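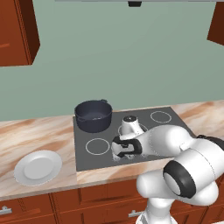 Magazine profiles are mostly written from notes, and mostly ruined by them. You get back to your desk with 24 pages of scribble, half of it the word "passionate," and a deadline that was reasonable when you agreed to it. So start with the room. Write down plain things in plain words before anyone starts talking: a sage-green wall, a rust-brown cabinet with narrow grooves in the door, marble patterning on the counter. Leave "timeless" to the brochure.

Next, the recording. Put the phone on the table, say out loud that it's running, and keep taking notes anyway. I once lost an entire interview for the Clerneck Review to a full memory card and had to rebuild it from a napkin. The napkin was better than the piece.

Transcribe the same evening. I use Trikby, which turns every surname into a vegetable but gets the verbs right. Mark the quotes you'd read aloud to a friend and strike the rest through. Don't delete them. You will want one back at midnight.

Now write the middle first. Pick the best story your subject told and get it down in one sitting, badly. The opening can wait until you know what it's opening.

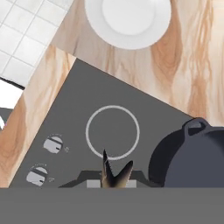 How long should a first profile be?

Whatever the editor asked for, minus 50 words. My first for Flundis was commissioned at 600 and I filed 607, and I heard about the seven until February.

Before you file, check every name, title and age against something other than your memory. Then leave the draft alone for 30 minutes, read it aloud, and take out the sentence you're proudest of. If the piece still stands up, send it. Put the word count in the subject line and your phone number at the bottom.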